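Week 12 – Celebrity weddings and the press

Okay, last time we got through the engagement announcement, so now it's on to the big day and who gets to photograph it. I love this part of the course!

Start with the exclusive deal. A magazine pays the couple (or their favorite charity) and gets the first pictures. In our made-for-class case, the singer Plokum marries the actor Zikeleck in December, with 200 guests and 2 photographers let in. Everybody else stands at the gate. What do the folks at the gate print? Guest arrivals, cake rumors, the ex who wasn't invited – go back to the Gromum clippings in your packet and mark every sentence that has a named source. I found very few.

Second thing, the quote from "a close friend." I used to write these up when I was at a weekly, and I can tell you the close friend was very often the publicist. Fanni Bárány's chapter is good on this, so please read it before the quiz. She's funny too, especially on hats.

Your short paper is due May 19, 2007. Pick one wedding, compare two magazines, and keep it to 90 lines or so. Print it, please, I can't read on a screen for that long.

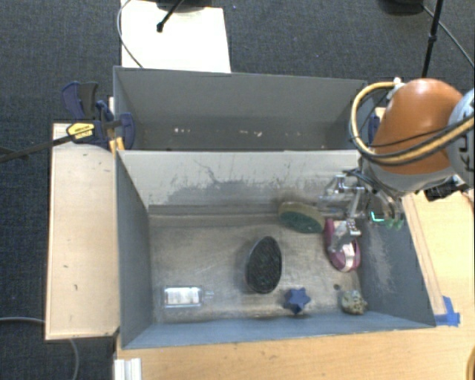

Back to the hats for a second – Bárány says the hat stories run when the dress is under contract to somebody else, so check the dates on yours. Mäkelä group, you're presenting first next time.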